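3.2 Planning the equipment for desk tasks

The budget of our project was fixed before the list of tasks was complete, and this made the planning more difficult than we expected. In the first proposal we asked for one fixed robot arm with a table and a safety cell. The offer from Walholm was within the limit, but it left very little money for operators, and the arm could not be delivered before September. We therefore divided the purchase in 2 stages. In the first stage only hand-held grippers are bought, and the demonstrations are made by people at ordinary office desks. The arm is bought in the second stage, when it is known which tasks are worth the cost.

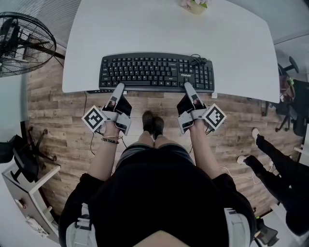

Figure 3. Demonstration at a desk with a pair of hand-held grippers. Each gripper carries a square fiducial marker.

The cost of a station was calculated by Shiyu Wan from three offers (Flimeck, Goel and Etis). We did not choose the lowest one. The Goel offer was cheaper per gripper, but the finger pads were sold only together with the complete front part, so that a worn pad means to buy the front part again. Pads are the part which we replace most often. In the Flimeck offer they are a separate item, and we ordered 20 spare pads with the first delivery. Cables are the second item of this kind. They should be put in the budget as consumables and should not be counted with the computers, as we did in our first year.

Furniture was a smaller question than we assumed. The desks and chairs were already in the building and are not included in the cost of a station. What we forgot is the floor area. Two persons need to pass each other behind the chairs, and the cables have to go somewhere. For this reason the number of stations was reduced from the original plan, and the saved amount was moved to operator hours.

The choice of objects has also an effect on the budget. Thin and flat objects, which are held between the tips of the pads, require more accurate alignment of the two fingers than boxes or cups. We reserved 75 hours of operator time for this group alone, including the repeated calibration.
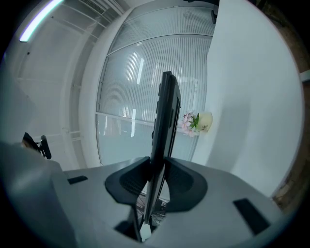 3.3 Maintenance and replacement costs

Maintenance was planned per gripper and not per station, as the grippers are exchanged between the desks. Each one has its own record sheet, in which the operator writes the hours of use and every changed part.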